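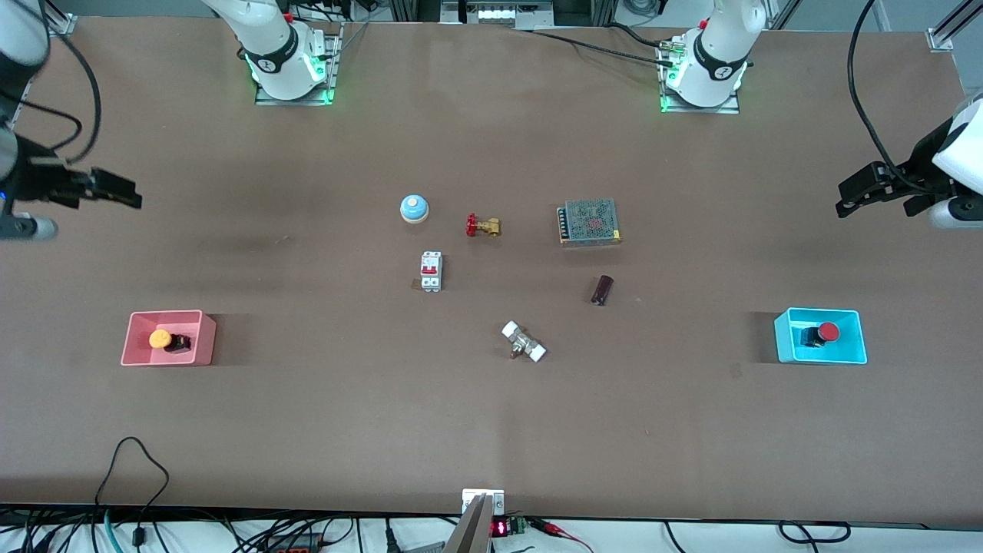 Every building supply town has a shop where the odd parts end up. In this one it is Hagedorn, a long, narrow store two blocks from the rail crossing, and on a Tuesday in March the counter was busy by 7:30. A man needed a capacitor for an air conditioner he wanted running before summer. A woman had brought in half of a pipe fitting in a sandwich bag. Behind them a landlord was holding a circuit breaker and complaining about the price of the new ones.

Julián Vidal bought the store from the founding family 15 years ago. At the time it sold paint, garden tools and grills along with everything else. He dropped the grills the first year and the paint the year after that. What stayed was the stuff in the back: electrical and plumbing parts, new and used, most of it kept in open plastic bins.

"People can get paint anywhere," he says. "They come to me with a broken thing in their hand."

The used parts come from demolition crews, closed workshops and estate sales. A single load can mix trades in a way no catalog would. A gate valve with a red handwheel may arrive in the same box as a power supply and a call bell, and somebody has to decide where each one goes. At Hagedorn the sorting is done by hand, and the first pass has only two answers: water or current.

The easy pieces take no thought. A brass valve goes with the plumbing. A breaker goes with the electrical. Bells are harder. Vidal used to put them with doorbells and buzzers, but the tap-on-top kind has no wires at all, and customers looking for one never thought to check the electrical aisle. They now sit by the register, where they sell well to offices and one bakery.

The second pass is slower. Valves are opened and closed all the way several times. If the handwheel turns but the stem does not rise or the gate does not move, the valve goes to the scrap brass barrel. A gate valve is meant to be fully open or fully shut, and the ones that were used for years to throttle the flow tend to have worn gates. Those leak – not much at first, but enough to ruin a cabinet floor.

Power supplies get a bench test. The enclosed kind with a perforated cover needs air moving through those holes, and units that spent their lives in a dusty shop are cleaned before anyone connects them. The screw terminals are checked for burn marks and stripped heads. Input and output terminals sit in the same row on many of them, so Vidal tapes a tag with the wiring to every one he sells.

Capacitors are where he is strict. He will not sell a used one, at any price. They age on the shelf and in service, a good reading today says little about next year, and a large one can hold a charge after the power is off. Used capacitors are discharged and sent out for recycling. New ones come from two suppliers, Dreseler and Rasitier, and he keeps 200 in stock going into the warm months.

Breakers fall in between. The store takes them in for matching, so that a customer with an old panel can find out what fits, but most people leave with a new one.

The man with the air conditioner was out the door in five minutes. The pipe fitting took longer. It was an old size, and Vidal went through 32 small drawers before he found a coupling that would take it. He charged her $5 and wrote the size on the sandwich bag with a marker, in case she needed another.

Hagedorn opens at 7 on weekdays and closes at 4. Bring the old part if you have it.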